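29 Mar 2018

Food containers again. The tall cupboard holds 103 pieces counting lids, and the February count was no better. Kept the rounded rectangular type, since the corners rinse clean and the lids interchange. Gøran wants the Eklund set retired. I disagree - the rims still seal.
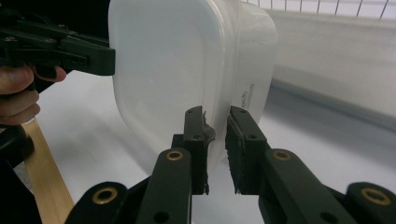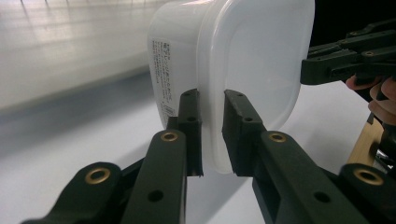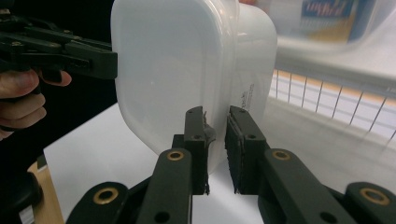
White translucent container, rounded corners, small print on the side.

The print is too small to be much use from the shelf. Will mark volumes on tape instead, 2 sizes only. Birutė returns four lids next visit. Shelf spacing to be lowered one notch before then, and the Lindetti jars moved down to the bottom.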